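Storing Galley Trays and Meal Carts Between Flights
Kitchen guidance, Abernathy Catering Services, October 2024

Clean equipment keeps its shape and its seals for longer. The following advice applies to the Totthorpe kitchen and to crews returning carts from the aircraft.

Washing trays
Scrape trays before they reach the sink. Soak them for 12 minutes in warm water with mild detergent, then rinse and stand them on edge to dry. Stacked trays hold water – and smells – between them.

Lids and seals
Wipe rubber seals with a damp cloth and leave lids off overnight. Replace any seal that has split. Spare seals are kept in the Warkis cabinet in packs of 24.

Carts
Empty the drawers, wash the runners and leave the door ajar for 3 hours. Dry ice trays should be handled with insulated gloves only. 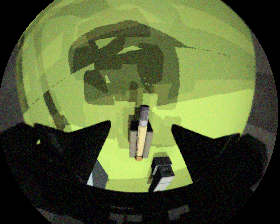
Labels
Old date labels lift more easily after a little cooking oil has been rubbed in. Wash the area afterwards. Queries should be addressed to Darius Iordache, Kitchen Standards.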